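Help Center > Community > Good Practice

Rules for two-handed cloth work in a bedroom: what do you write down, and what do you leave to the operator?

Asked March 19, 2022
Viewed 1,369 times
3 answers

I'm putting together a one-page rule sheet for hand-held gripper sessions in people's homes. We work with a pair of grippers, one per hand, and the task is handling clothes and soft bags on a bed. The sheet I inherited was written for a workbench. It says "clear the surface before starting" and "surface must be a single plain color," and neither works in a lived-in room.

The bed in this home has a printed sheet with handwriting all over it, and there is a second bed behind it with a pile of folded clothes at the end.

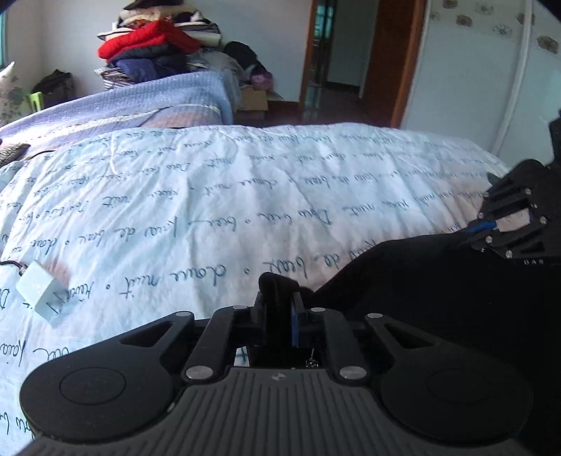

My questions are these.

1. Do you require a plain cover over a printed sheet, or do you accept the bedding as it is?
2. What is your rule for cables lying on the work surface?
3. How far back from the work area do you tidy? The old sheet says everything within sight, and I don't see how anyone could follow that.
4. Do both grippers have to be in view at the start of each take?

I have read the Laur guide. It covers rigid objects only and has one line on fabric ("avoid where possible"). We can't avoid it, fabric is the job. I would like the new sheet to fit on one side of paper if it can.

Answer 1 (accepted)
Marked helpful by 40 members

We went through the same thing when we moved out of the lab last October. What we ended up with, in your order:

Bedding. Accept it. We used to carry a plain gray cover and it caused more trouble than the prints did. It slid on top of the sheet, and operators kept stopping to pull it straight. Write the pattern down in the session notes and leave it alone. The one thing we do ask is that the bottom sheet is tucked in on the side the operator stands on.

Cables. No cable may cross the patch of bed where the cloth gets picked up or set down. A cable elsewhere on the bed is allowed if it has slack and can't get under the garment. Check it again after every garment, as cloth drags things along with it.

Tidying. Arm's reach from the pick area, and that's it. Piles on other furniture stay. Anything with a name, address or face on it gets turned over or moved, at any distance.

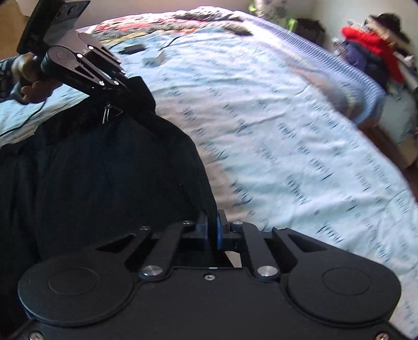 Tulloner Home Handling Group

Grippers in view. Our rule is that each operator starts with both tools open and pointed at the bed, holds still for a slow count, then begins. After that we don't police it. With dark cloth you will lose sight of a fingertip now and then however careful you are, and stopping the take makes it worse.

Some other lines from our sheet that you might want:

- Zippers closed before the first grip, unless the task is the zipper.
- Grip a fold, not a single layer, on anything heavy.
- When one gripper passes cloth to the other, the first one does not open until the second one has closed.
- Pockets checked and emptied by the resident, never by the operator.
- Sleeves pushed up or cuffed so they don't get into the linkage.
- Wipe the finger faces between homes. Lint builds up.

Ours runs to a side and a half. The Mitent template is shorter if you want a starting point, but you will need to take out the parts about conveyor spacing.

Answer 2

I disagree on the bedding. We log every dropped grip, and over 423 takes we had more trouble on busy prints than on plain sheets, mostly black clothing on dark lettering. I can't say the print was the cause. Different homes, different operators. But if you have a plain sheet available and the resident doesn't mind, I would change it. Put it as "preferred," don't make it a requirement, or people will skip homes over it.

Agree with the rest, especially the pockets.

Comment from the asker: Thanks. I'll write it as preferred and note the sheet type either way.

Answer 3

check if your insurance covers working in homes before you worry about sheets. ours didnt. also Nurent has a checklist somewhere on their site, 2 pages, I used it for kitchens and it was ok

Comment from the asker: Insurance is sorted. Do you have the link to the checklist?

Comment: no sorry, search for it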